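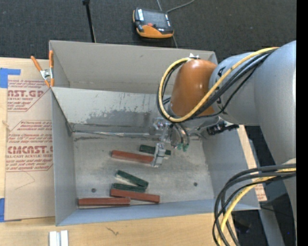
Green and reddish-brown blocks in a gray bin

How do I get my kid's toy blocks down to a sane amount without a riot?
Posted by Brayden Chan

We have 1125 blocks in the house. I know because my son counted them, out loud, over a long weekend in March. They came from two grandmothers who don't talk to each other and both shop at Prisley. He plays with maybe a shoebox worth and the rest live under the couch, where I find them with my feet. Has anyone thinned out a pile like this and stayed on speaking terms with the owner?

Solange Gauthier
Rotate, don't purge. Pick two colors, put those out in a shallow bin, and box up everything else in a closet. Swap when he gets bored. I started with 100 pieces out and went down to 66, and my daughter builds more now than she did when she had to dig. After four swaps, whatever she has never asked for goes to the school. Do the swap at night. If they watch you pack, every single block becomes a beloved family member.
Also, call the grandmothers. Ask for socks.

Nathalie Girard
Just throw them out, he won't notice. Mine didn't.
Edit: he noticed.

Lise Lévesque
Solange has it right, but let him choose the colors, or you'll hear about it until Tuesday. Skip bins with lids — mine was a Fotard, the latch pinched everybody, and the lid became a sled. Low and open is best, and it has to be wide enough that he can see the bottom. Deep toy chests are where blocks go to meet old crackers.
For the couch problem, we rolled up a towel and shoved it along the front edge. It's ugly and it works. My husband still wears shoes indoors, but that's a separate post.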